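2018-01-14

Snow again, the fine dry kind that squeaks, and I have let the bread go without me for an hour so I can sit at the kitchen window and write this while the kettle thinks about boiling. I have been meaning to put down something about the walk to Marnano ever since I got back in August, and here it is January and my boots are still in the hall with the same dust on them!

The path starts behind the old station at Trerkville and goes up through chestnuts for 3 miles or so before you see anything at all. I remember being cross about that. I had a cheese roll in my pocket that I was saving for the view, and the view kept not coming, and in the end I ate it sitting on a wall with my back to a goat shed. Then of course I went around one more bend and there was the whole valley, with the Sanna running down the middle of it, very green and much louder than I had expected.
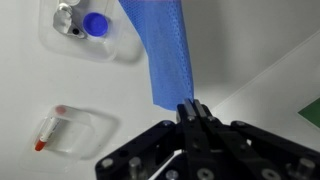
I stayed two nights in Marnano, in a room over the bakery, which meant waking at four to the smell of rolls and not minding a bit. The church door has 1626 cut into the stone over it (the 6s are backwards, or one of them is, I should have written it down at the time). There are 56 steps up to it from the square and I took them slowly, stopping to admire the geraniums whenever my knees asked me to. The woman at the bakery told me the village had up to 400 people in it once, when the wool was good. I ate dinner both evenings at the same table and had the same soup, barley with something smoky in it, and I have tried to make it twice since and got it wrong both times. Too much carrot, I think.

I want to go back this summer and do the other half, over the top and down to Floltmont, where there is supposed to be a bus. I will need new laces and probably a better hat. Kettle's going. I'd better see to that dough too, it has come right up over the edge of the bowl.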